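Living with a Long Sofa
By Lorne Ouellet
15 September 2021

Ravinder Beaudoin had been in her Perron house less than an hour when she started measuring the living room for a sofa she didn't own yet. "I had a picture of it on my phone and a tape measure in my coat," she says. "The boxes could wait!"

The sofa in question is a Victorian-style chaise, and it has since taken over the back of the room, the household's evenings and a good part of our two-hour conversation.
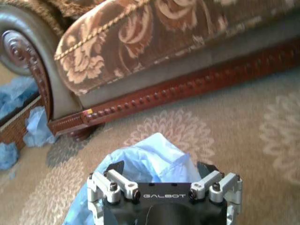
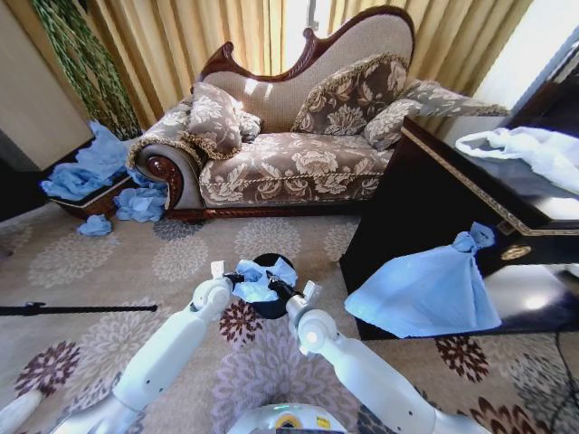

The sofa on its carpet in Beaudoin's living room in Perron.

She found it at Trurkus, a secondhand furniture hall she'd been visiting for years without buying anything bigger than a lamp. It was stacked behind a row of dining chairs, and what she saw first was the carving, the dark wood running up in a long wave to the scroll at the high end. "I followed it with my eyes and I thought, where is that going? And then it curls over at the top, and I was done for. I didn't even ask about the rest of it until I'd put my name on it."

The price was $875. She didn't haggle, and she is cheerful about that. The rest of it, when she did ask, was a torn seat, sagging webbing and a smell of somebody's garage. She had it stripped and covered again at Cornico, a two-person workshop across the river, and that bill came to $3,680. She says the number out loud without blinking.

"People tell me I could have bought three new sofas. Fine, but I'd have had to look at them."

The flowered fabric is a damask the workshop sells under the name Brireck. Beaudoin brought the sample home and left it lying on the carpet for three weeks before she said yes, moving it whenever the sun moved. She worried about brown. Her mother's house was full of brown, she says, and she left for college swearing she'd never own any. "But then there are these huge cream flowers on it, and they look like peonies to me, and peonies are my favorite thing in the world. So I forgave the brown." Now she'll defend it to anyone. It's warm in the morning, it hides tea, and it goes with the curtains, which she already had.

The backrest was a longer discussion. The upholsterers wanted the flowers all the way up. Beaudoin wanted something plain there, a light beige-gray, so the wood would show. "They were very polite and they thought I was wrong," she says. "Then they put it together and rang me up and said, come and see this." The gold piping was their idea, and she gives them full credit for it.

I asked about the cushions, and she laughed before I'd finished the question. They were made from the same fabric, with fringe or braid at the edges, and keeping them where she wants them is a daily job. The big square one goes against the back. The long one, the bolster, goes at the far end, and it's the one everybody steals for naps. "I come in at night and it's under somebody's knees. Every night. I put it back and I plump everything up and I'm so happy doing it, it takes me two minutes and then the room looks like a room again."

She tidies the same way each time, floor first and sofa last. Anything crumpled or dropped gets gathered up before she touches a cushion, or she just ends up piling things on the seat. The vacuum comes out after that, with the soft brush for the braid and the corner of an old towel for the carved rosette on the arm, where dust settles in the petals. Polish she keeps for December, when the family comes.

The light in there is lovely, and it comes through the gold-beige curtains even when they're drawn. Beaudoin keeps them closed through the brightest hours to save the fabric and opens them when she gets home. The tall plant by the wall doesn't seem to mind. "That plant would grow in a closet," she says. "I turn it when I remember."

Is there anything she'd change? She thinks about it for a while, one hand on the rolled arm. She'd like a footstool – a round one, with the leftover damask, if there's enough. There's a piece folded in the hall cupboard that she takes out and measures now and then. And she'd like a second lamp for reading at the high end, where she sits.

"Trurkus gets a delivery next week," she says. "Do you want to come?"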